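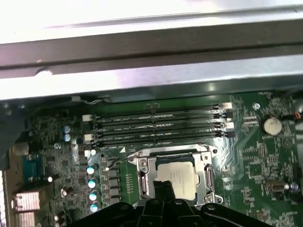 Figure 16. Wrist camera view with the gripper over the processor socket. Memory slots empty.

5.3 Recording a hand-guided demonstration

Use this procedure to teach the arm an approach to the processor socket or the memory slots. The Zullier controller must be powered and the Yeon wrist unit calibrated (section 4) before you start. For remote control with the handset, go to 5.4.

CAUTION: Disconnect the computer under service from wall power. Do not teach on a live board.

CAUTION: In guide mode the arm yields to light pressure. Keep your free hand out of the space between the gripper and the chassis.

1. Clamp the case flat on the bench with the motherboard facing up. Check that it does not shift when you press on a corner.

2. Tuck or tape loose wires that cross the approach path.

3. On the controller, select TEACH, then GUIDE. The status light changes to steady amber.

4. Hold the arm by the collar above the wrist. Do not pull on the gripper fingers or the camera cable.

5. Move the gripper to the start position, over 44 mm above the highest part inside the case. Press MARK.

6. Lower the gripper toward the socket in one slow movement. Stop at hover height and press MARK again. The default hover height is 14 mm above the heat spreader.

7. Hold still until the controller beeps twice, then raise the arm along the same path.

8. Press END. Enter a task name and save.

9. Return to step 5 and repeat. The trainer accepts a task once 27 good passes are stored. Move the case slightly between passes and clamp it again each time.

Note: At hover height the finger hides part of the processor from the wrist camera. This is normal. The trainer takes its position reference from features that remain in view, such as the memory slots and the edges of the metal loading plate. If these are also hidden, rotate the wrist and repeat the pass.

Note: Strong light on bare chassis metal washes out the upper part of the camera view. The trainer tolerates this along the chassis edge but not on the board itself. Turn the bench lamp aside if the glare reaches the slots.

Discard a pass if:
- the gripper touched the board, the latches or the case
- the arm was released before END was pressed
- the controller shows code 16 (joint speed too high)

To discard, open the pass list, select the pass and hold DELETE until the line clears. Deleted passes cannot be restored.

Task files are stored on the controller under the Katport directory. Copy them to an external drive before any firmware update - the update erases local storage.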